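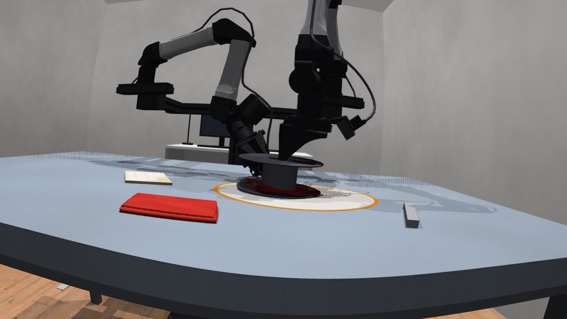
I'm setting up the simulated copy of our two-arm cell in Pruditeck and can't get the tool offset on the right arm to behave. Both arms hang off a black beam at the back of the table and work on a spool that sits on a white disc with an orange rim. The left gripper comes in beside the spool and is fine. The right one points straight down over the upper flange, and its tip ends up touching the flange or so near it that I can't tell. I asked for a clearance of 7 mm. Has anyone had this, and is it the arm or the spool that is out?

Both arms were loaded from the same Hollenstein file. The right one has a camera-like module on a bracket next to the gripper. I entered the gripper length by hand from the Miker drawing.

gantryside
posted 4/18/18

slowjog

Check where your tool point is before you touch anything else. On the Miker drawing the length is taken from the mounting face, but Pruditeck measures from the wrist flange. If there is an adaptor plate between the two, you have to add its thickness. Ours was 6 mm, so we lost nearly all our clearance the same way you have.

To test it:
Delete the spool from the model for now.
Jog the right arm down until the tip meets the white disc.
Read off the height of the tool point. It should match the height of the disc's top face.

If it reads high or low by a fixed amount, that is your missing offset. Move 100 mm to one side and try again.

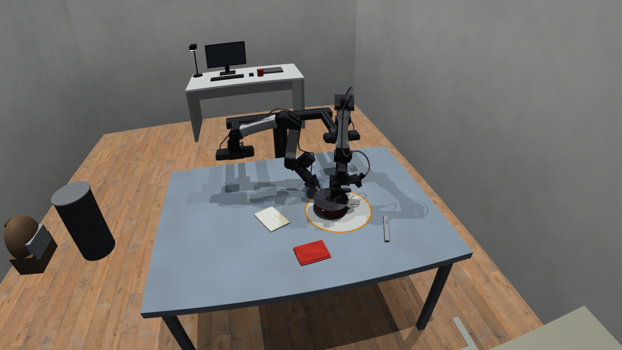

If the second reading is different from the first, the base of the arm is tilted on the beam and no tool offset will cure it. Go back to the mount, set the base square, save, and repeat both readings. Do the left arm too while you are there. It can look fine coming in at an angle and still be wrong in height.

Akedton_cells

Could be the spool. Look at where its origin is. Some models have it at the bottom and some in the middle.

tb_fixtures

I agree with slowjog about the adaptor plate, but look at the collision margin as well. Don't forget the cables. They aren't part of the collision check unless you switch it on, and a loop near the wrist can go straight through the camera bracket without any warning.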